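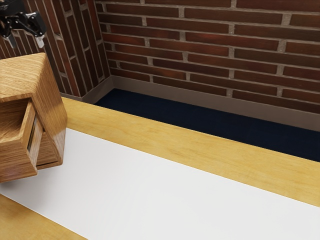 Schrank in honigbrauner Eiche vor Ziegelwand

Forum Wohnen und Werterhalt — Holzoberflächen

S.Bach
Sehr geehrte Mitglieder, für die Sitzungsräume unseres Hauses in Rustby ist die Pflege von 33 Eichenmöbeln neu zu regeln. Zur Wahl stehen Hartöl und Wasserlack. Um fachliche Stellungnahmen wird gebeten.

Haemaelainen_A
Ich empfehle Hartöl. Schadstellen lassen sich einzeln ausbessern, ein Abschliff der gesamten Fläche entfällt.

Y.Shao
Dem muss ich widersprechen. Geölte Flächen sind bei täglicher Nutzung alle 6 Monate nachzubehandeln. In Verwaltungsgebäuden unterbleibt dies regelmäßig.

Haemaelainen_A
Die Frist halte ich für zu streng. Bei uns genügt ein Auftrag jährlich, jeweils im September.

S.Bach
Ich danke für die Hinweise. Wir werden zunächst zwei Möbel probeweise ölen.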